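3.2 Surface layout and object placement

The second part of the study deals with how household items are laid out on a work surface before they are sorted. In the Lirgate survey, 848 of 1046 recorded layouts placed a container near the middle of the surface, with the remaining items to either side of it. Layouts with the container at one end were less common and are treated separately in Section 4. We refer to the central arrangement as a line layout when the items fall within a single shallow band parallel to the long side of the table.

Surface finish was held constant across conditions. A matte, dark top was preferred to the glossy top used in the Plolska pilot, where reflections made the outlines of pale items hard to trace. Contrast between container and surface matters most at the lip, where the inside of the container has to be told apart from the table around it. Figure 2 gives the reference layout.

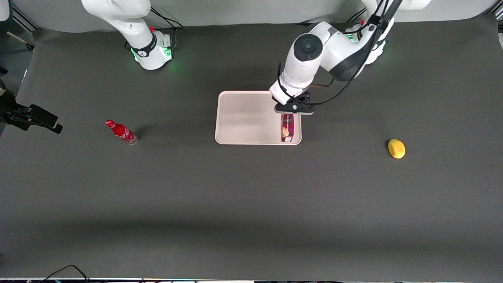
Figure 2. Reference line layout with a cream-colored, round-cornered tray near the center of a dark gray tabletop.

One reader of an earlier draft, Man, objected that a raised lip changes how people judge the usable area of a tray, and that two trays with the same footprint should not be scored alike if their lips differ in height. We accept the point in part. The Grididum scoring scheme takes the outer footprint only, and we kept it so that our values could be compared with the earlier ones. A corrected score based on the flat interior was computed for 67 layouts – those for which both measurements were on file – and the ordering of layouts did not change.

Spacing between neighboring items was measured edge to edge along the long side of the table. Depth was not scored. An item was assigned to the band if more than half of its footprint lay inside it, and items that touched were entered as one. Layouts entered before September used a coarser grid and were converted to the present one before analysis.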